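Second pair of grippers, finally set up

The second pair of hand-held grippers has been in use long enough now that I can write down how I set them up and what I do to keep them going. Ona Urbonaitė asked me for this in December and I kept putting it off. Most of it will only matter to people running the same kind of kit, two grippers carried by a person, each with a marker cube on top.

We call the pair Parville and the older pair Darkow. The names are on the cases and nowhere else, which has caused trouble more than once. If you borrow one, put it back in its own case.

Start with the fingers. They are soft enough to bend when you press on something and they wear first at the tip, on the inside face. I check them by closing the gripper slowly on a sheet of office paper and pulling. If the paper slides out with no drag, I wipe both fingers with a damp cloth and try again. If it still slides, the fingers get changed. I used to wait until people complained, and by then we had a whole afternoon of missed grasps to throw out.

Changing them takes me 13 minutes for both grippers if the screws are not stuck. Do one finger at a time so you always have its partner to compare against. Védís Ladefoged does both at once and is faster than me, but she has also put one on backwards.

The cubes need more care than I expected. The pattern on each face has to be flat and clean, and the cube must not move on its base at all. I hold the body of the gripper in one hand and try to twist the cube with the other. Any click or wobble means the screws underneath want a quarter turn. Don't go past that. The threads are in printed plastic, and I stripped one set on Darkow by leaning on the driver — that cost us a new mount and two days.

After any work on a cube I redo the calibration, even if all I did was tighten a screw. It is a dull job. You hold each gripper in view, turn it through its faces, and let the software work out where the tip is compared with the cube. Raphaël Barbier wrote a short script that prints the error at the end, and I write that number in the notebook by the cases.
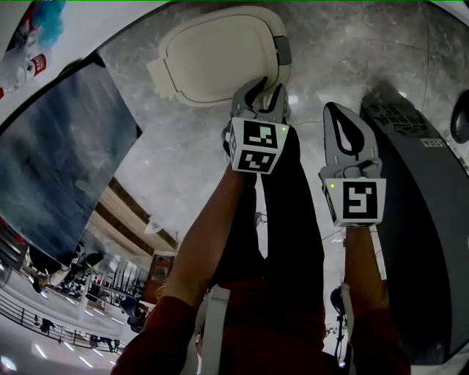 How often should the grippers be calibrated if nothing has been touched?

Once every 2,000 grasps is what we settled on, plus once after any drop onto a hard floor. The software keeps the count, so look at the total when you put the grippers away and leave a note for the next person if it is getting close.

Lids and other thin edges are what I practice with after a calibration. A box or a cup will forgive a tip that is slightly out of place. A thin edge won't. You come at it with the fingers and either they meet it where you expect or they skate past. I do a dozen or so tries with each hand, and if one hand misses more than the other I go back and look at that cube again.

Batteries next. Charge both grippers together, even if one is nearly full. When they run down at different times you end up stopping twice. I have roughly 133 charges on the Parville set and they are noticeably shorter than they used to be, so I have asked Imelda Salazar to order replacements from Jidetier. The last order took a while.

Cleaning is simple. Dry cloth for the cubes, damp cloth for the fingers, nothing with alcohol on the printed patterns. Ludivine Pons tried a screen wipe on one of the Darkow faces and the black came up gray along one side. The tracking dropped out every time that face was toward the camera, and we spent a morning blaming the cable before anyone looked at the print.

Cables: if you wear the harness, put it on first and adjust the straps before you pick up the grippers. Then move both arms as far as they will go, up, out and down to your knees. If something tugs, fix the routing before you start. I leave more slack than seems necessary and hold it with a loop of hook-and-loop tape.

The spare fingers are in the drawer marked Dimitrov, in the small bag, with the short driver. Please don't take the short driver out of that drawer. The long one does not fit under the cube and people end up going in at an angle, and then the screw heads get chewed.

Still to do: new labels on the gripper bodies themselves so the two pairs stop getting mixed, and a proper stand for the calibration, which at the moment is a stack of books. I'll add the finger part numbers here once I've checked them against the last invoice.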